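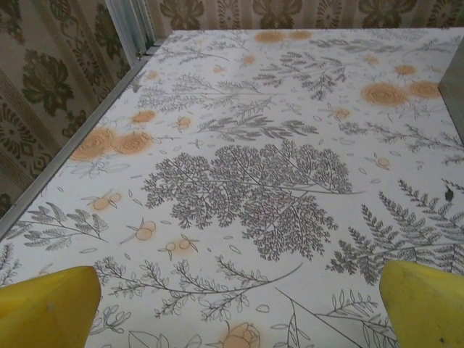
23/08/2020

Long day with the arm, and most of it went on one fault. Writing it down while I still have the order of things straight.

Started after breakfast on the can job. The task is dull enough: close on the can, lift, carry it over the table, put it down, let go. We had 30 runs planned before lunch. The first lot went through clean and I had begun to think about the write-up for Levton.

Then the gripper stopped letting go. The arm set the can down where it should, the screen said the fingers were open, and they were still shut on it. When the arm rose for the next move it took the can with it. I hit the stop. Kyu-ri had her hand out to straighten the cloth at the time and was well clear, but I didn't like it, and neither did she.
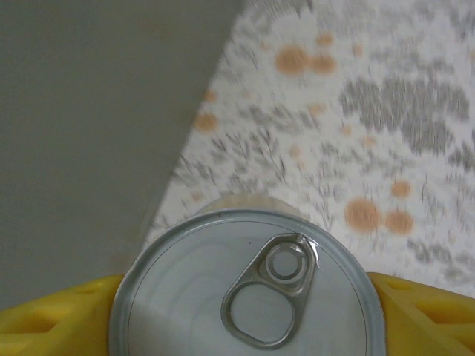 The can in the grip, ring-pull side up.

We went through the log over tea. The open command had gone out each time and the controller had marked it done without waiting for the position to come back. If the reading is late it fills in the last good value and carries on. So for a short while it believes the fingers are wherever they were told to be. That setting came in with the June update from Mulder. I had read the notes for that update and missed it, or read it and thought nothing of it.

Kyu-ri found we could bring the fault on by running at 91 per cent speed. At 25 it never showed. I'd have blamed the cable, and did for most of an hour. Swapped it for the spare and got the same thing on the second try, so the old one has gone back on.

For now I have put in a check of my own. The arm may not rise after a release until it has 2 fresh readings that agree, and if they don't come it stops and waits for one of us. It makes every run slower. Kyu-ri also wants a rule that no hands go over the table unless the stop is pressed in – fair, and we should have had it from the start. I've written it on a card and taped it by the switch.

Sent the log to Mulder. Rang Selstead as well, as they have the same controller on the Andden line and ought to know. They were decent about it and asked for a copy of the check.

Didn't finish the 30. Will start the count again from nothing tomorrow, as I don't trust the early ones now. Back sore from leaning. Need to buy more tape.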